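FOR IMMEDIATE RELEASE

Skidetti Opens Orders for Jillach Hand-Held Gripper Kit

2024-03-13

Skidetti today opened orders for Jillach, a two-handed gripper kit for recording tabletop handling work. An operator holds one gripper in each hand and does the task directly. The recordings are used to train robot arms fitted with matching fingers.

The kit includes a left and a right gripper, black finger pads, printed marker cubes for tracking, cables and a carrying case. It is sold with Praliton, the company's software for sorting and trimming recordings. The price is $2,405 per kit.

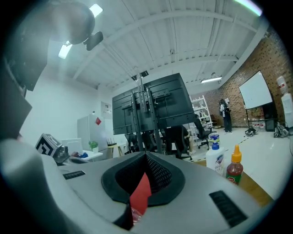
Skidetti developed Jillach for labs and small integrators that need recordings of everyday objects and do not want to tie up a robot to get them. Setup takes one person and an ordinary table. Bottles, cups, snack packages and cloth are typical of the items used in recording work at the company's own site.

"Customers asked us for something they could take out of the case and use that morning," said Fiachra Nic Giolla, product manager at Skidetti. "They already had tables and groceries. They needed the grippers, a way to track them, and files they could open without calling us."

The finger pads open and close with the operator's grip and can be changed without tools. Soft packaging has been a particular focus, as bags and wrappers shift and fold when they are picked up. The pads shipping with the first kits are the third version.
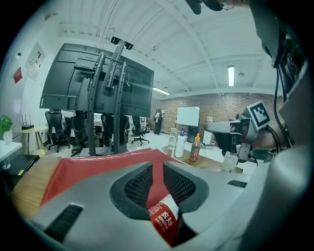
Trial Use at Barreto

Barreto, a contract packing firm, used Jillach in a trial before the launch. Its staff made 89 recordings of bottle handling and cloth folding, working in pairs and trading places between tasks. Barreto has since ordered 3 kits.

Comments from the trial led to two changes. The cables now run back over the operator's shoulders, which leaves the tabletop clearer, and the grip spring is lighter for longer sessions.
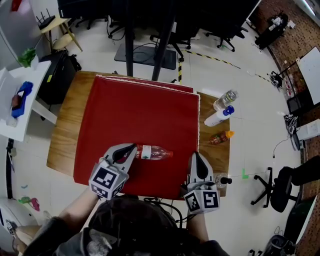

Spare finger pads and marker cubes can be ordered separately. Praliton runs on a standard desktop or laptop computer, and updates are included for the first year.

Availability

The first production run is limited to 50 kits. Shipping begins in June, in the order that payment is received. Schools and nonprofit labs may request a loan kit through the Skidetti sales office.

About Skidetti

Skidetti makes hand-held recording tools and software for robot training.

Media contact: Fiachra Nic Giolla, Skidetti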